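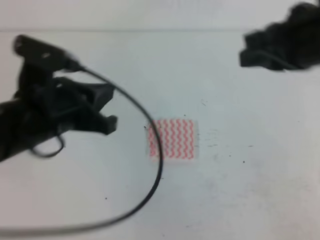 The trouble with the thirty-day declutter

I have now read four books about getting rid of things, and I still own all four. That should tell you where I'm coming from.

The latest one was lent to me by Rangi Mudgway at work, who did the thirty-day version in September and came back talking about her kitchen the way people talk about a new baby. You throw out one thing on day one, two things on day two, and so on to the end of the month. I like Rangi and I like her kitchen. I just don't believe the numbers. The book says the average household has 386 items it could lose without noticing. Average of whom? Counted how? Is a box of matches one item or fifty? There's no footnote. I looked.

I also have a suspicion about who these programs are for. If you've got money, chucking out the spare kettle is easy, and if the main one dies you go and buy another. My grandparents kept jars of bent nails and straightened them on the back step. Tell them to ask whether a nail was serving them and they'd have checked your temperature.

Still, I said I'd try it, so I did.

What went and what didn't

The first week was no effort at all. Dead pens, a lunch box with no lid, three lids with no lunch box, a jumper I'd shrunk. Anyone can do the first week, and I reckon that's why the books are so cheerful up front.

By the second week I was cheating. I counted a pair of socks as two. I counted old receipts. I threw out a perfectly good colander because it was eleven at night and I was one short, and then I bought a colander. So that's minus one, plus one, and eighteen dollars to Caststead, the hardware place on the corner, where the bloke asked if I wanted a bag.

Then there's the app. The book pushes one called Stindus, where you photograph each thing before it leaves so you can "keep the memory". I now have a phone full of pictures of lunch box lids. They want a monthly fee to store more of them. I'd call that renting a second cupboard, and the first one at least came with the flat.

The drawer of cloths

Linen was where I stopped. The book is very firm about linen. Two sets per bed, two towels per person, and anything frayed goes. But frayed cloths are the most useful things in my house. They dry the dog, they go under the leaky window in the laundry, they wrap the good glasses when I move. A new cloth is no help for any of that as you're too busy being careful with it.

Rhys Mahuika, who rents the other half of the house, took the book's side on this for one whole evening. Then Bạch, his cat, was sick on the hall runner and he came knocking for old towels. I gave him three and made no remark, which I'd like noted somewhere, so I'm noting it.
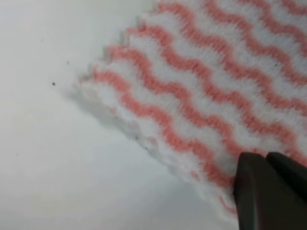
Where I've ended up

I got to day nineteen. The flat looks a bit better, I'll admit that. The hall cupboard shuts. I took four bags to the Branesura op shop and the woman at the counter handed one straight back -- they don't take pillows, and she was right not to.

Am I calmer, as promised on the back cover? I can't say I've noticed. I had one good morning, but I'd also slept well and it was sunny, and I don't see how you'd separate those out. Rangi says I'd have felt it if I'd finished. Maybe. That's also what people say about juice fasts.

I'm giving her the book back this week. The other three can stay on the shelf for now, next to the jar of screws.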